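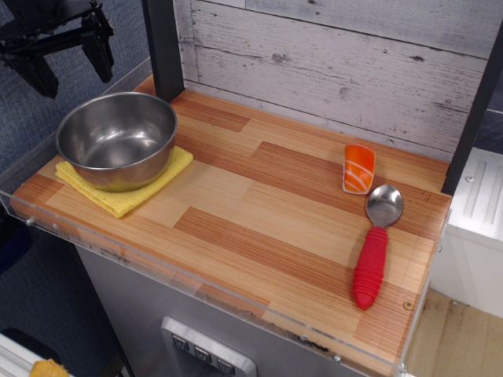 4.2 Recording Demonstrations by Remote Control

A demonstration is one complete performance of a task, carried out by the operator through the Susuveo hand controller and stored with its joint and gripper data. Each task requires 100 accepted demonstrations before training may begin. Objects must be laid out with clear space between them, as with the bowl on its yellow cloth at the left of the counter and the red-handled spoon toward the right, so that the gripper can approach one item without touching another.

Before recording

1. Confirm that the emergency stop is released and within reach of the operator.
2. Place the objects for the task according to the layout sheet.
3. Move the arm to the home position and wait for the status light to turn green.
4. Enter the task name and operator initials in the Shirima console.

Recording

5. Press and hold the clutch, then select Record.
6. Carry out the task at a steady pace. Avoid pauses of more than 3 seconds.
7. Open the gripper fully, withdraw the arm, and select Stop.
8. Mark the demonstration Accept or Discard.
9. Return the objects to new starting positions within the permitted area.

Note: Demonstrations in which an object is dropped and picked up again are to be discarded unless the task sheet calls for recovery data.

Note: Local storage holds some 4,000 demonstrations. Transfer completed sets to the Brarkham server at the end of each shift.

CAUTION: Do not reach into the work area while the clutch is engaged. Release the clutch and confirm that the arm has stopped before moving any object by hand.

Requests for changes to this section should be addressed to Ruben Lambrechts, Wurircombe Technical Documentation.

Section revised 21/01/2020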